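Hymn Numbering and Songbook Loans - Frequently Asked Questions
Tisholm Songbook Library
Updated July 12, 2022

Why does the same hymn have two numbers?
The Otex hymnal exists in a words-only edition and a full music edition. The music edition prints alternate tunes as separate entries, so the numbers drift apart. A text at 147 in the words edition may stand at 282 in the music edition. Service sheets should give the edition as well as the number.

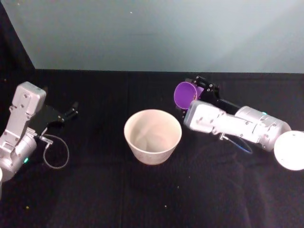 Mukolia Chapel wrote to ask whether it could simply announce first lines and skip the numbers. It can. The first-line index is the same in both editions, but several hymns share an opening phrase, so print at least six words.

What does "C.M." mean under a title?
Common meter: four lines of 8, 6, 8 and 6 syllables. Any C.M. text will fit any C.M. tune by syllable count. Stress is a separate matter - sing one verse through before choosing a substitute.

Where are the meters listed?
In the metrical index at the back of the music edition. Irregular tunes are grouped at the end of it. The words edition has no metrical index.

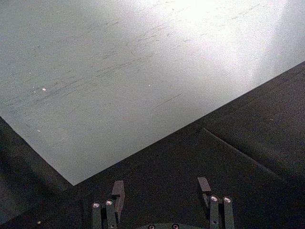
How many copies can we borrow?
The limit is 100 words-only copies or 13 music copies per congregation. Requests for both are handled as two loans. Advent and Christmas sets are held back for December and must be requested separately.
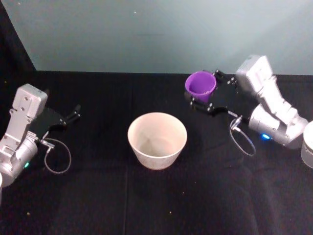
Table with a black cloth and a cream-colored bowl.

Can we photocopy a single hymn?
Check the line at the foot of the page. If it names a copyright holder, permission has to come from that holder or through your license. An old text may be free to copy while its tune or arrangement is still protected, and the two are credited on separate lines.

Is the Nautiyal supplement included in a loan?
Only on request. It continues the numbering of the music edition and will not match the words edition.

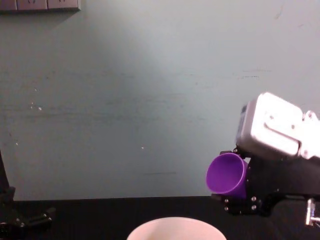 Supplement copies are spiral bound and do not stand well on narrow pew racks. Store them flat. Return them in the same box as the hymnals, with the loan slip on top.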